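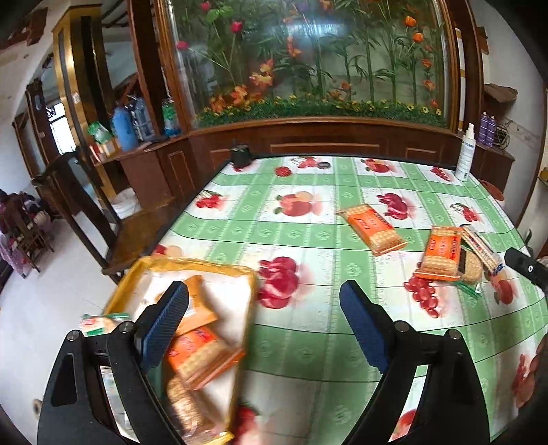 Snack tray and tablecloth, 12/19/25

Does sorting snacks into a tray do anything?

Posted by hendthorpe_mom

My sister-in-law swears by a snack tray on the dining table. One shallow tray with a white lining, packets go in, kids pick from it, the table stays neat. I taped the edges in yellow so it would look like a "zone." I am not convinced. Half the crackers and biscuits are still lying on the tablecloth on the other side, and one green and white packet sticks out over the rim. The long narrow ones are the worst. I have 16 people coming and I'd like to know if this is worth the table space or if it's one of those tips that only works in videos. Also, does a checked cloth with fruit all over it make everything look messier, or is that me?

Aigars Kairys

I'd doubt it too. A shallow tray doesn't hold long packets, it just gives them something to slide off. We tried one for a whole April of school lunches and gave up. What did work was standing the packets on end in a deep box, label side out, like files. Biscuits in one row, salty grainy stuff in another. Lay them flat and people dig, and then you get crumbs.

With that many guests I wouldn't put packets out at all – open 5 or so, tip them into bowls, keep the rest in a cupboard. The see-through ones are handy because you can tell what's left without opening them.

As for the cloth, yes, it's busy. Orange wrappers on green checks with cherries and apples is a lot to look at. I'd still leave it on. It hides stains and a plain one won't.

jundeck2

get a bigger tray

Teixeira_K

Bigger tray just means more stuff on the table, we've got two and they're both full of junk. Set a limit: if it doesn't fit inside the tape, it goes back in the pantry. Works on my kids maybe half the time. I wouldn't spend money on a fancy divided one either, the dividers are never the right size for anything you own.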